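Wultar Community Help > Home science and hobbies

How do I keep food colouring from fading in clear tubes?

Asked in April, 6 replies

I make up coloured water for a density demonstration at an after-school club. The tubes are plastic and stand in a clear rack on a white table, which makes the colours easy to see from the back.

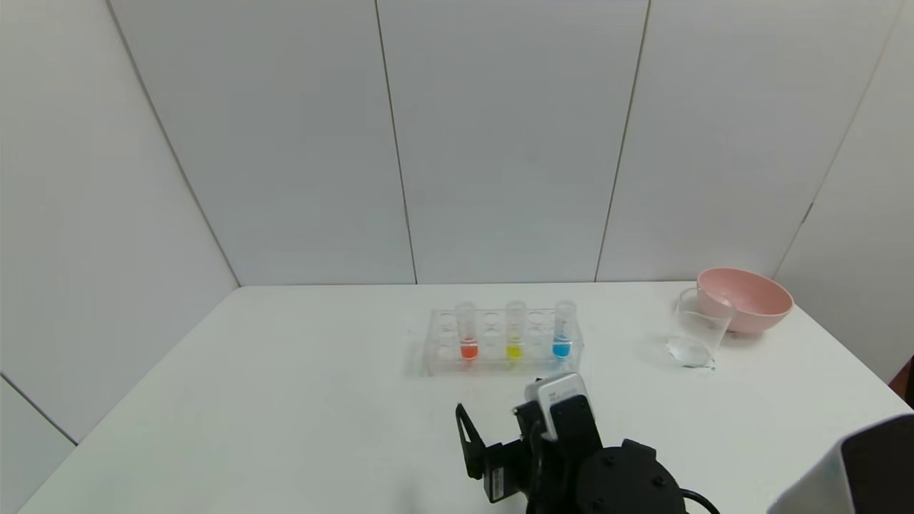
I use Dizon liquid colouring from the supermarket, a few drops in tap water. The blue lasts for weeks. The red goes a weak orange in days and the green turns yellowish. I have tried adding more drops but it only delays it. Is it the tap water, the light or the brand? I would like to mix one batch and have it last the term.

Two answers, sorted by votes

Answer 1 (accepted)

Probably both the light and the water. Some food dyes fade in sunlight, and the chlorine in tap water can bleach them as well. What I do:

1. Use deionised water, the sort sold for steam irons. Plullus do a bottle for not much money.

2. Mix one strong stock of each colour, 400 ml is plenty, and keep it in a dark cupboard. Fill the tubes on the day.

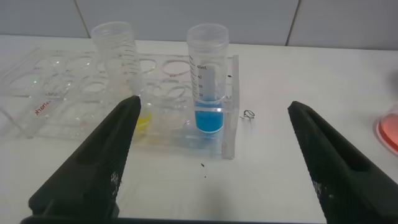
3. Put the date on the stock bottle. Throw it out if it goes cloudy or smells.

Check the label too. If the red is beetroot or another plant colour it will fade whatever you do, and a synthetic red holds up better. For density layers, put the salt or sugar in when you fill the tubes. Sugary water left standing grows mould.

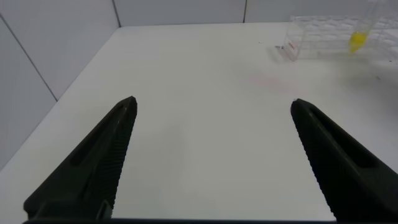
Riltley

Agree about the cupboard, not so sure about the water. I've used tap water for over 700 tubes at open days and the red was fine as long as it was kept out of the window. Gel colours are stronger but they leave bits at the bottom unless you stir them in warm water first.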